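Unora 5 review: cataloging a film collection on disc

Software reviewed: Unora 5 (desktop, with phone companion)
Developer: Skaron
License: one-time purchase, two computers
Test collection: 1,079 discs
Reviewed by Anselmo Aguirre

Unora is a catalog program for people who own movies on disc. It does not play films, rip them or recommend them. You scan a barcode, it looks up the release, and it writes a record with the title, cut, aspect ratio, audio tracks, region and running time. Version 4 did this slowly and lost its index if the machine went to sleep during a save. Version 5 is a rewrite, and I have been using it since July on the collection I share with Kanini Owino, who owns most of the silent and early sound material and all of the laserdiscs.

I reviewed version 4 on this site and did not keep it installed. The older piece is still up, but very little in it applies now apart from the section on box sets.

Data model

Most catalog programs store one record per film. Unora stores three linked records: the work, the edition and the physical copy. The work is the film itself. The edition is a particular release of it, with its own transfer, extras and region code. The copy is the object on your shelf, with condition, location and loan status.

In practice this means a film you own in two cuts on three discs appears once in the main view, with the editions nested under it. It also means you can record that one copy of an edition has a cracked hub without marking the other. Version 4 allowed neither. Anyone who has bought the same science fiction film four times over twenty years will understand why the old layout was a mess to scroll through.

The cost is in data entry. Adding a disc by hand requires filling in at least one field on each of three screens, and the Tab key does not carry you from one screen to the next. You have to click.

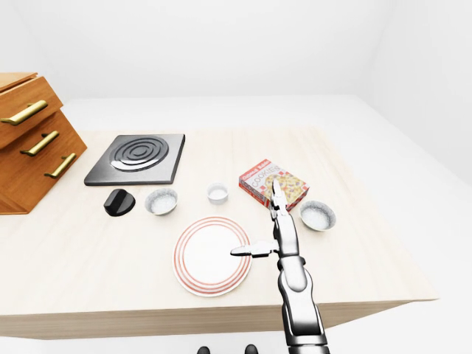

Rendered tabletop with a drawer cabinet at left.

Barcode lookup

I scanned the whole collection with the phone companion. Of 1,079 discs, 126 were not matched on the first pass. Nearly all of those fell into three groups: laserdiscs, rental copies with a chain's sticker over the original code, and releases from small European labels. Laserdiscs are expected to fail. The documentation says so, and there is a separate import form for them that takes a side count and a CAV/CLV setting for each side.

A different problem is the false match. The program found a record for 46 discs and attached the wrong edition, usually a later pressing that reused the same barcode with a new transfer. No program can solve this from the barcode alone, but Unora could at least ask. When more than one edition shares a code, it picks the most recent without telling you. The setting that changes this is called "Prompt on collision" and is off by default. Turn it on before you scan anything. I did not, and I spent two evenings correcting aspect ratios.

Scanning speed is good. The companion reads a code in under a second in decent light and queues scans when the connection drops. It will not read a code through a scuffed slipcover. Take the case out first.

Technical fields

The edition record is the strongest part of the program. Aspect ratio is stored per disc and can be set per segment, so a film that switches between 2.39:1 and 1.90:1 can be entered correctly. Running time is kept in hours, minutes and seconds, with a separate field for frame rate. For PAL discs at 25 frames per second, Unora calculates the equivalent running time at 24 and shows both. This is useful for comparing a British DVD with an American one and deciding whether four missing minutes are a cut or speedup.

Silent films have their own frame rate field, which accepts a range. Kanini asked for that in version 4 and was pleased to find it, although the calculated running time uses the midpoint of the range and cannot be told to do otherwise.

Audio is handled well. Each track has a language, a channel layout, a codec and a type (original, dub, commentary, isolated score). Commentary tracks can be linked to people, and the people index then lists every commentary a given historian has recorded in your collection. I found two that I did not know I owned.

Subtitles are handled less well. There is a yes/no box for each language and nothing for forced subtitles, burned-in subtitles or subtitles that only translate the signs. For a collection with a lot of imports this is a real gap. The workaround is the notes field, and notes are not searchable in filters — only in the general search box, which searches everything and ranks badly.

Box sets

Box sets were the weak point of version 4 and are merely awkward in version 5. A set is now a container that holds copies. You can give it a shelf location and the discs inside inherit it. If you move one disc out of the box, it keeps its membership but takes the new location.

Trouble starts when one disc holds two films. Unora treats the disc as a single copy linked to two editions, and the loan function gets confused. I lent a double feature to Wael Saber, and the program marked one of the films as out and the other as on the shelf. Returning it fixed the first and flagged the second as overdue. Skaron's support address replied the next morning and confirmed the fault. No date was given for a fix.

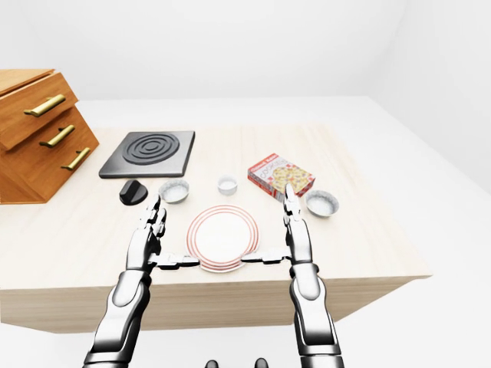
Shelf locations are otherwise flexible. You define a room, a unit and a shelf, then drag shelves into order. There is a "next free position" tool that estimates how many cases will fit on a shelf from its width in inches and the case thickness of each edition. The thickness values come from the database and are correct for standard cases. Steelbooks and digipaks are all given the same figure and need to be corrected by hand.

Sorting

Alphabetical sorting ignores leading articles in English, French, German, Spanish and Italian. It does not do so in Portuguese or Arabic. Chaimae Abou Zeid, who lent me a set of Egyptian comedies to test the non-Latin fields, found that titles entered in Arabic script displayed correctly in the edition view and ran in the wrong direction in the printed list. Transliterated titles are supported as a second field and print without trouble.

You can sort by director, and co-directed films appear under both names. Chronological order uses the first public showing when that is known and the copyright year when it is not, with no mark to show which one you are looking at.

Import and export

Import from CSV works if the columns are named exactly as the manual gives them. I also tried a library exported from Lahlou, an older catalog program that many collectors still use. Titles, years and locations came through. Custom fields did not, and loan history was dropped without a warning in the log. Keep the old file.

Export is complete. Everything in the three record types can be written to CSV or XML, with a choice of one file or three. Cover scans are exported to a folder with the record number as the file name. I exported the full collection, deleted the database, imported the result and found no differences.

Performance

On a six-year-old laptop the main view opens in a few seconds and filters respond immediately. Cover thumbnails load late on the first run and are cached afterward. I put the machine to sleep during a save several times and could not make it lose the index. Memory use climbs if you leave the people index open — restart the program after a long editing session.

Documentation

The manual is a single PDF, credited to Anneliese Pfeiffer, and it is better than the program's own help panel. It has a full table of field names and a chapter on aspect ratios that I would read even without the software. The help panel still describes version 4 in places, including a menu that has been removed.

Who should buy it

If you have a few shelves of films and want to avoid buying duplicates, a spreadsheet or one of the free phone apps will do. Unora is aimed at people who care which transfer they own and want that recorded in a form they can take elsewhere. The edition record is well designed and the export can be trusted. The double-feature loan fault and the subtitle fields need work.

Owners of version 4 can upgrade at half price, and the old database converts on first launch. Conversion took eleven minutes on my old file and created a duplicate work for every film with an ampersand in the title. Merge is under Edit, Works, and it can be undone once.

Rating: 7/10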